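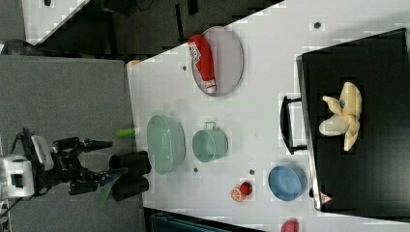

Play Kitchen Table: Your Questions

Who can use the table?
Any child aged three and up, with an adult close by. It is open until 4 p.m. and there is nothing to sign up for.

What is on it?
Bowls, a cup, a plate and toy foods such as the orange slice. The selection changes through the year. In October we switch over to the Rorkard set.

Can we borrow pieces to take home?
Yes. Ask Asabe Yusuf at the desk. Loans run for 7 days and you can take one bag per family. A lost bowl or cup costs 90 cents to replace.

How are the toys cleaned?
Bowls, cups and plates go through the dishwasher after closing. Painted pieces are wiped by hand with soapy water – please don't soak them.

What should we do when we finish?
Stack the bowls, put the cup beside them and leave the food on the table. If something is cracked or sticky, hand it to us.

Do you have a banana that peels?
This is the one we get asked about most.

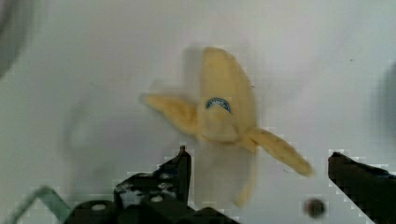
The banana with its peel opened out. The small oval sticker stays on.

Close the flaps before you put it away. They get bent under the heavier pieces.

Can I donate toy food?
Yes, if it is clean and too big to swallow. We can't take glass or anything with button batteries. Email Femi Balogun first – storage is tight.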